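My grandmother's button tin and what I did with it

June 23, 2026

I have been promising to write about the button tin since before the weather turned, and a few of you have very kindly nudged me (Stela Crăciun, I see your emails, and yes, I still owe you the pickle recipe too). So I've made a pot of coffee and shut the back door against the neighbor's mower, and off we go.

The tin came to me when we cleared out the house on Evasby Road. It's an old cookie tin with a dented lid and a picture of a sleigh on it, worn down so far that only the horses are really left. As children we were allowed to play with it on the rug as long as every single button went back in, and I can still hear the sound it made when you tipped it out, like a heavy rain starting all at once. My cousin liked the brass ones. I liked anything that looked as if it might be candy, and I'm told I tested that theory more than once.

For years it sat on top of my wardrobe and I did nothing with it. Then last winter I had a long cold that wouldn't shift, and I was tired of television, so I took the tin down and started to sort. And then, of course, I started to count. My aunt always swore there were 1,000 buttons in there, because that was what Grandma told everybody. There are 943! I counted them twice, on two different evenings, into muffin pans, and got the same number both times, which surprised me more than anything. I like to think the other 57 went out into the world on coats.

Sorting is a lovely way to spend an evening if you have the sort of mind that wanders. I began by color, which was a mistake, because there's no end of arguing with yourself over what is cream and what is just old white. Then I tried size. In the end I sorted them by how they made me feel, and I know how that sounds, but it worked. There was a heap of shirt buttons that made me feel like ironing, and a heap of big coat buttons that made me think of train stations, and a little handful of glass ones that I didn't want to put down.

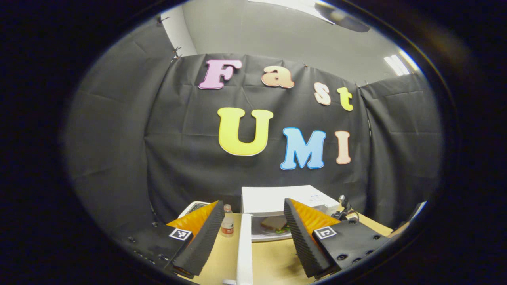 Filed under: Sewing & Mending

The first thing I made was a repair. My green cardigan had been missing its second button from the top since goodness knows when, and I'd been wearing it with a safety pin like a person who has given up. I took all the old buttons off and put on 11 from the tin, none of them matching, but all in the same family of browns. It took me one whole afternoon with the radio on. I used doubled thread and wound it a few times under each button so there's a bit of a stalk, the way Grandma taught me, and I haven't lost one yet.

After that I got a little carried away. There's a cushion now, with 60 shirt buttons sewn on in a spiral, and it looks wonderful on the chair by the window and is terribly uncomfortable to lean on. My husband moves it to the floor every evening and I put it back every morning and neither of us has ever mentioned it. I also did a row along the hem of the kitchen curtain, which gives it some weight so it doesn't blow into the sink when the window's open. I'd recommend that one to anybody.

A few people asked what thread I use. I'm afraid it's whatever is in the drawer, though for coats I do buy a proper strong one, and I run it over a stub of candle first. A small needle for shirts, a bigger one for coats, and a matchstick laid across the top of the button while you sew if you want an even gap underneath. Slide it out at the end and give the button a gentle pull.

The glass ones are still in a saucer on my desk. I've thought about a bracelet, and my niece has put in a very strong case for earrings, but for now I like having them where the light gets at them while I'm paying the bills.

In July we're going up to see my aunt, and the tin is coming with us. I'll have to tell her about the 943. I expect she'll want to count them herself, so I'm packing the muffin pans.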